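20/01/2022

Woke at 6 to the sound of the radiator clearing its throat. It does this for a good while before committing to any heat, and in the meantime I lie there and consider moving to somewhere like Kassa, where I am told people eat breakfast outdoors. I have been considering it since August. I own one brochure.

The big event of the day was supposed to be the sourdough. I have kept the starter alive through the fall and most of this winter, which is longer than I have managed with any fern. Last night I fed it, covered it, put it on the shelf over the stove, and went to bed feeling like a farmer. This morning it had climbed out of the jar, down the side and into the drawer where I keep the measuring spoons. I needed the measuring spoons.

I baked it anyway. The recipe calls for a 430 degree oven, and my oven has a dial on which the numbers wore off under some earlier tenant, so I set it by memory and by smell. The loaf went in round and came out in the shape of a hat that had been sat on. The crust was excellent. The inside had the texture of a bath sponge in places and of putty in others, and I ate three slices standing up, with butter, before admitting anything to myself.

The book I'm using is the one I bought at the Lalville library sale for 50 cents, and I'm starting to see why they let it go. The author is very strong on feelings. The dough should feel "willing." You should stop kneading when it "sighs." Mine has never sighed. It did make a noise once but that was the bowl. There is one page with real weights on it and a former owner spilled coffee there, so where the salt should be there is a brown lake. I have been guessing at the salt since the beginning. Today: too much.

Walked it off in the afternoon. Went out along the canal as far as the Kalcombe bridge, where the ice has gone gray and rotten around the edges but still holds up a shopping cart in the middle. The cart has been there since before New Year's. I've grown fond of it. A heron was standing a little way down from it with its neck pulled in, looking like somebody waiting on a bus they no longer believe in. I had brought the heel of the loaf in my pocket with a vague idea about ducks, then remembered you aren't supposed to give bread to ducks, then looked at the bread again and decided the rule was written with this bread in mind. Carried it home.

Stopped at the hardware store for an oven thermometer. They had one kind, made by Zeltard, hanging on a hook next to the mousetraps, and the box promised accuracy in letters so large that I got suspicious. Bought it. Also bought a light bulb, a packet of radish seeds and a bag of ice melt I had to carry against my chest like a sleeping child for the whole way back. I have no idea why I bought radish seeds in January. I have no garden. I have a windowsill, and the cat has a prior claim on it.

The thermometer says my oven runs 100 degrees off. It didn't say in which direction until I had turned it right side up. Cold, as it happens. Every loaf I've made since the fall has been baked in what amounts to a warm cupboard, and all this time I'd been blaming the flour. I wrote the flour company a fairly sharp letter in my head back in the fall and I suppose I should take it back, also in my head.

Supper was soup out of a can, with toast. Toasting helps. Toasting twice helps more. By the third round you could shingle a roof with it, but it holds up in soup.

Fed the starter again before sitting down to this, and moved it to a taller jar with a plate underneath and a dish towel under the plate. The cat watched from the windowsill with great interest. It's snowing a little, the thin dry kind that doesn't seem to land, and the radiator has gone quiet, so I've got the blanket from the couch over my knees and the second pair of socks on.

Pasting in two pictures while I have the glue out.
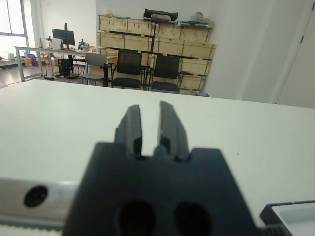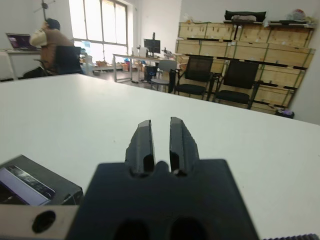 Black gripper, both times.

The glue is the old stuff and smells like a school hallway. I've gotten some on the blanket.

Tomorrow: real heat under the loaf for once, and less salt. Call about the water bill. Find the other glove, which I had on the bridge and did not have at the hardware store — so it's somewhere along the canal, or the heron has it. And wash the measuring spoons properly, since I rinsed them this morning in hot water, which I now learn is how you make paste.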